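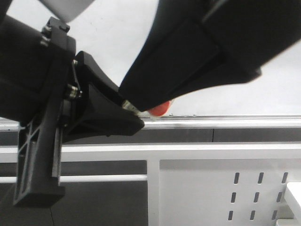
4.2 Open afternoon at Kadanlow

I'd been telling everyone at Risia that our whiteboard task was boring to watch, so I was a bit thrown when the April open afternoon filled up before 2 pm. We ran it just as in Section 3, with the same marker and the same board, and I did most of the talking while Rebecca Messina kept an eye on the arms (and on me, when I started waffling about grip force). 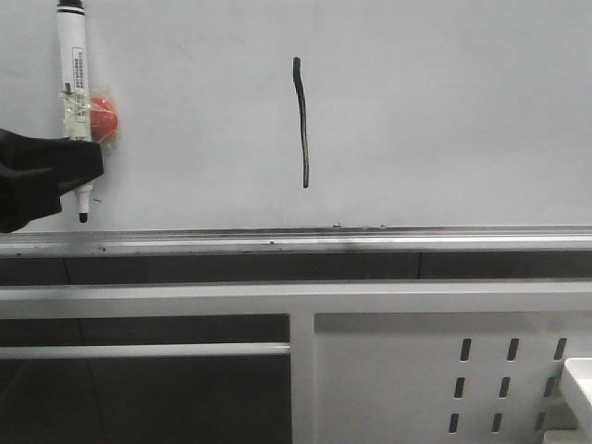
Figure 3. Marker held upright by the gripper, with one line on the board.

Visitors got a sheet to scribble on, and I've kept every one of them! What they mostly asked about was the pen, and the same question came up so often that I ended up writing it on the wall: 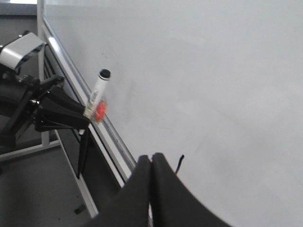 Why is drawing a straight line hard for a robot?
The pen has to press on the board evenly all the way along, and a small slip in the grip shows up as a wobble in the ink.

I still think that's the best short account of the task we have, and I've borrowed it for the Utora talk.
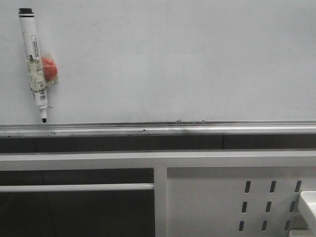

Marchetti wrote afterwards that we should have let people try the line by hand first, as most of them would have wobbled too. I'd love to do that next time, with 30 sheets of paper and a proper scoring rule.

Shares 17 · Comments 100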